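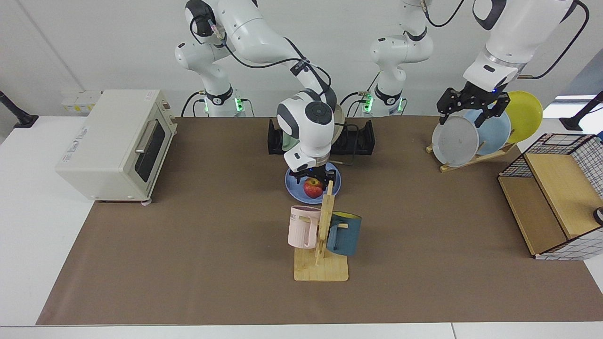
Keeping eating apples past January

Utari wrote:
Hello all, and sorry in advance for the length of this. We had a lovely crop from the two old trees behind the house, and I wrapped every apple in newspaper and laid them in the garage just as my gran did. By now half of them have gone wrinkly and taste of nothing much. They're fine stewed, but I do so miss a crisp one with a bit of cheese! Where am I going wrong?

mevden89 wrote:
Oh, what a shame after all that wrapping. I'd blame the garage — ours swings from freezing to quite mild in a day and apples hate it. Mine live in the cellar in plastic bags with a few holes poked in, and they stay firm well into spring.

Nemenero wrote:
I'm afraid I can't agree about the bags, mevden. I tried them two winters running and lost the lot to rot. Newspaper and slatted trays for me, with a bowl of water on the floor if the air is dry.

mevden89 wrote:
Were yours dry when they went in? I leave mine out overnight first, and I never tie the bag tightly.

Nemenero wrote:
Fairly dry, I thought. Perhaps not! I'm still keeping my trays, though.

Ryu wrote:
It may well be the variety, Utari. Early reds go woolly whatever you do, bless them, and are best eaten by the end of autumn. If you want a keeper, plant something late and sharp.

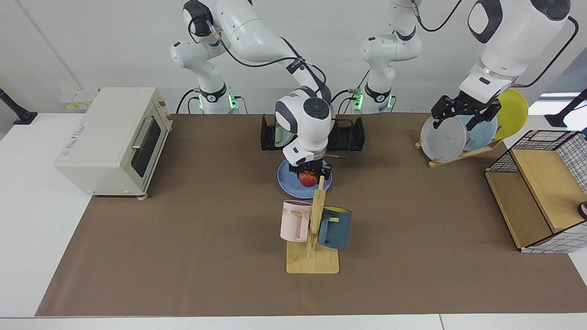 Red apple on a blue plate.

Utari wrote:
Thank you, you are kind. They are early reds, so that's probably my answer. I'll move the sound ones into the pantry tonight, half in bags and half in paper, and let you both know which lot lasts longer.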